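The basket thing, week three

2023-06-12

OK quick one because I have to be out the door in 50 minutes and I haven't showered. A few of you asked how the pantry clear-out was going after my whiny post in December about the cupboard that wouldn't close. It closes now! Mostly. You have to lean on it.

Background for anyone new. Our apartment in Larelport has a kitchen with one tall cupboard, 60 cm deep, no pull-outs, no light. Anything that goes to the back is gone. I found a jar of something back there from the previous tenants. Did not open it. Did not want to know.

So the plan was baskets. Everyone says baskets. I resisted for years because it felt like buying stuff to hold my stuff, and also because I once spent way too much on the clear plastic bins from Trulik and two of them cracked the first winter. Still mad. But then there was a clearance shelf at Iritz, and wicker ones were on it, and I was weak.

Rules so far, such as they are. One basket per kind of meal, not per kind of food. That was the big change. I used to do all cans together, all grains together, etc etc, and then making dinner meant nine trips to the cupboard. Now if it's a soup night I pull the soup basket, if it's a taco night I pull the taco basket and it all comes out at once. Stuff that gets used in everything (oil, salt, onions) lives on the counter and I've stopped feeling bad about it.

What doesn't work - flour. Flour in wicker is a terrible idea. Don't do it. I had it in the bag, inside the basket, bag had a tiny hole, and I was still finding flour on the shelf below four days later. Rice also no. Those went back to jars with lids like a normal person.

Also doesn't work: anything tall. Vinegar bottles tip over the second you pull. I put them in the door rack and now the door is heavy, one more reason for the leaning.

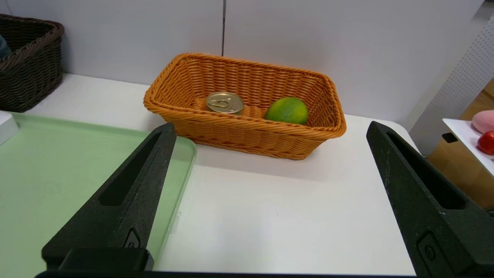
Fresh stuff is the part I go back and forth on. My mother kept fruit in a bowl and cans in the cupboard and never the two shall meet, and I get it, fruit goes off and you forget it's under there. But I cook from what I can see. If I have to go to the fridge drawer to remember I own limes, I do not own limes. So the orange basket gets mixed company, a can with a pull tab next to a lime, and that's half a dinner right there if there's rice. The thick rim is good too, easy to grab with one hand while the other hand is stirring. Only thing is I have to check it every couple days. A soft lime at the bottom of a basket is not a nice thing to find with your fingers.

The other thing I've gotten weirdly into is pull-tab cans. I used to buy whatever was cheapest, then the can opener died (RIP, it was terrible anyway) and I just never replaced it. Now I only buy ones with the ring. The Waweru store on the corner has a decent lot of them, beans mostly, coconut milk sometimes. Costs a bit more. I don't care. Watch your thumb though.

Trays. I was anti tray. Seemed like a basket that gave up. But a flat tray with a bit of a lip is great for the in-between things, the stuff you just brought home and haven't decided on, or teh things that need to go back to a neighbor. It stays on the table, it fills up, on Sunday I empty it. If I skip a Sunday it gets bad fast. I skipped two in a row in spring and ate standing up.

Dark brown wicker hides dirt better than light, by the way. Light shows every coffee drip. If you're choosing, choose dark for anything near the stove. For cleaning I take them out on the balcony, bang them upside down, then an old toothbrush and barely damp cloth. Let them dry properly before anything goes back in, like overnight. I rushed it once and got a smell.

Still to do: the spice shelf (no comment), the bag of bags, and the top shelf which I can't reach without the chair. I did measure it finally, and a 120 cm shelf is a lot of shelf to be storing one fondue set on. We have used the fondue set once.

Somebody emailed asking for shelf liner recomendations. I don't have any, mine is wrapping paper. It's fine.

OK shower. Will do the spice shelf next weekend if it doesn't rain, and if it does rain I guess I'll definitely have to do it.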